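Can a robot do my housework yet? Your questions answered

I run a small bed and breakfast in Rustusdale, five rooms, and I write about chore robots in the quiet months. The same questions keep landing in my inbox, so I've put them all on one page.

Can I buy a robot that does the laundry?
You can buy one that washes and one that dries, and you've probably had both for years! The bit in between is the trouble. Picking a damp sock out of a drum, finding the other one, turning it the right way out: I haven't seen anything on sale that I'd trust with a full basket.

What about folding?
Getting closer. I watched a folding machine at a trade day in Karnwood last May and it did a plain tea towel in 3 minutes. I do one in the time it takes to say so. It went to pieces over a fitted sheet, but then so do I.

Why is a blanket so hard? It's only a rectangle.
Only when it's flat (and when is it ever flat?). Pick up one corner and the rest goes where it likes. A knit is worse again, as it stretches when you pull it and humps up when you let go. 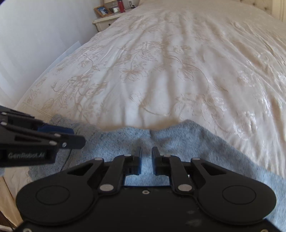 Page last changed: May

A soft grey-blue knit on a cream embroidered duvet is a fair test, I'd say. There's a crease down the middle of the knit and wrinkles all over the duvet, and a pair of black grippers has to tell which fold belongs to which. My own hands do that by feel while I'm thinking about breakfast.

Could one make a bed?
Not to guest standard, no. Pulling a duvet roughly straight, maybe. Tucking, plumping and getting round the back by the headboard, I'm still waiting.

Are factories further ahead?
Miles ahead, if the parts are stiff and always the same. My cousin packs boxes at Taşdemir and the arms there never stop. Hand them a cardigan and it's another story.

Do you own any yourself?
A floor robot called Asine, who does the hall and gets stuck under the dresser. I still love her.

Should I wait before buying a new washing machine?
No! Buy the washing machine.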